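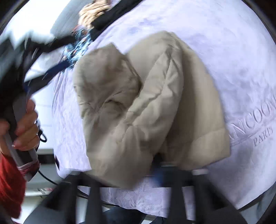

Plunov Kudville puffer jacket, beige: six weeks in

By Aigars Dzene

Quick one, have to get the kids from footy by five so this will be rough. A few of you asked after the last post whether the Kudville is worth it over the cheaper one from the camping shops. Short version: yes if you want warm and soft and reasonably tidy looking, no if you need it to do rain. Long version follows.

Bought it myself, from Drademlow, the one next to the chemist. Full price because I'm an idiot and the sale started on the Monday after. Size M. I'm a bit long in the arm, average everywhere else, and I normally land between M and L in Aussie brands.

What you get

Quilted puffer, stand-up collar, no hood. Zip pockets at the sides, plain smooth hem. No elastic at the bottom, which I prefer, I don't like looking like a mushroom. The swing tag says 600 fill down. I can't check that and neither can you, but it does loft up nicely once it's been out of the bag for a bit. Out of the bag it looked like a dead pillow. Gave it ten shakes and a night on a hanger and it came good.

The beige. Okay. Website calls it Oat and on my phone it looked nearly white, it isn't. It's beige. Proper beige. Goes with everything I own, shows everything I eat. If you have small children or a ute, get the navy.

Finish on the fabric is matte, or close to it. Didn't want one of those shiny ones that look like a bin bag with sleeves. Bit of a rustle when new, mostly gone now.

Warmth

Good. Very good for what it weighs. We're up at Lill and July mornings there are below zero more often than not, frost on the windscreen, the lot. I do the early dog walk in a tee, a thin jumper and this and I'm unzipping by the oval. Sat still at training on the cold aluminium bench and was fine from the waist up. Waist down is not Plunov's problem.

The collar is the best bit for mine. Stands up on its own, comes to just under the chin, doesn't scratch. I've stopped wearing a scarf.

Weak spot is the cuffs. Too loose. Wind goes straight up your arm on the bike. My wife has tiny wrists and she could have posted a letter up there. A bit of elastic would have cost them twenty cents.

Rain

Don't. There's a coating of some sort and the tag goes on about it, but I got caught walking back from the bakery in what I'd call a decent shower and the shoulders were soaked through by the time I was home. Drizzle ok, it beads for a few minutes. Anything more and you want a shell over the top, and there's room for one if the shell is a relaxed cut.

Drying took ages. Hung it over a chair in the laundry with the door open and the down clumped up in the lower sections. Had to break the clumps up by hand next morning. Tumble dryer with a couple of tennis balls would have been faster, I just didnt want to run it.

Pockets

Deep enough for a phone and a hand. Zips are fine, small pulls, fiddly with gloves on. Lining is a thin slippery stuff, not fleece, so your hands go in cold and take a minute. One inside pocket on the left, too shallow. My wallet has been out of it twice. Both times in the car thank god.

Folding it, which is what half of you asked about

Right. This is where I have opinions. It does not come with a stuff sack and does not pack into its own pocket. For the price I think that's mean. So you're folding it like a normal person, and a puffer doesn't want to be folded. First few goes I just doubled it over and it slowly opened itself back up while I was getting the rest of the bag ready. Air has to go somewhere.

What works for me now:

Zip it all the way up, pockets zipped as well.

Lay it front down on something flat and big. Bed is best. The kitchen table was too slippery, it kept sliding off the end.

Sleeves in across the back, one over the other, laid straight. If you leave the sleeves bunched you get a lump in the middle you'll never get rid of.

Fold one side in to the middle, then the other, so you end up with a long strip with the collar at one end.

Lean on it. Forearms, from the hem up to the collar, slow. You'll hear it breathe out.

Leave it as a strip if it's going in a long drawer. For a bag, roll from the hem.

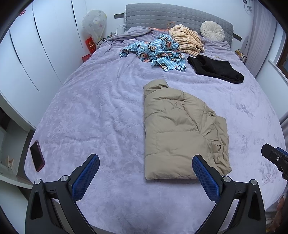 Takes me a minute or so now. The trick if there is one is not smoothing it. I was trying to get every baffle lying flat like a business shirt and all that did was push the air round to the other side. Fold, lean, done. It'll never look crisp. It's a quilt with arms.

One thing on fabric against fabric. On a plush blanket like ours the jacket stays put while you fold, the pile holds it. On a plain cotton doona cover it skates around a bit. Small thing but if you're fighting yours, throw something fluffy under it first.

Rolled up and with a luggage strap round it, it goes down to the size of a loaf of bread. A big loaf. It fits my 30 litre daypack with lunch and a thermos and not a lot else. My old synthetic one wouldn't go in there at all.

Storage: hang it if you can. Folded in a drawer for a weekend is fine, folded for all of summer isn't, down goes flat if it's squashed for months. I'd been chucking mine on the bed with everything else that comes off at the end of the day, jumpers, the kids' pyjamas, whatever, and then the whole pile gets moved to the chair when somebody wants to sleep. Not recomended. Gets creased, and you pick up lint like you wouldn't believe. Black lint on beige, lovely. It has its own hook now, behind the bedroom door.

Creases, while I'm on it. It does hold them for an hour or so after it's been scrunched. Don't iron it, obviously. Hang it in the bathroom while you shower and then give it a flap.

Washing

Once so far, after an incident with a sausage roll. Label says 30 degrees, gentle, no softener. I used the down wash from the outdoor shop, front loader, extra rinse. Tomato sauce came out. Mostly. There's a ghost of it on the left side that only I can see, according to my wife, who would say that.

After the wash it was a sad flat thing again and I thought I'd killed it. Low heat in the dryer, tennis balls, take it out and pull the clumps apart, back in. Did that four times. Whole afternoon. It's back to full puff but set the day aside, don't do what I did and start at three when you need it for dinner.

How it's holding up

Six weeks, worn most days. Two feathers have poked out of the seam under the right arm, I pulled them back through from the inside. (Don't pull them out the front, it makes the hole bigger.) No loose stitching I can find. Main zip catches on the inner flap about once a day and I swear at it. Cuffs are going a touch grey on the inside edge, see above re beige.

We took it on the drive to see my brother, 2000 km there and back, and it did duty as a pillow against the car window, a seat cushion and at one servo stop a blanket for the little one. No complaints from anyone.

Versus the cheap one

Had the camping shop one for three winters. Warmer than it had any right to be, awful collar, seams leaking feathers from day one, sounded like a chip packet. The Kudville is softer, quieter, packs smaller and looks okay at the pub. Is it twice as good for twice the money? Warmth, no. Everything else, probably. If it's just for the school run and you already own a half decent coat, wait for the sale.

Sizing

True to size in the body, slightly short in the sleeve. Between sizes go up, you'll want the room for a jumper. My wife tried mine and then went and got herself the S in the women's cut, says it's narrower through the shoulder and she can't get a thick knit under. Try before you buy if there's a Drademlow near you. Returns by post were slow when I sent the L back, nearly two weeks for the refund.

Good: warm, collar, soft fabric, folds down small once you've worked out how.

Not so good: cuffs, inside pocket, no stuff sack, rain, that zip.

Four out of five. Would be four and a half with a stuff sack in the box.

Have to run. Someone asked in the comments about the vest version, haven't tried it, the shop only had XS. Will have another look when the new stock's in.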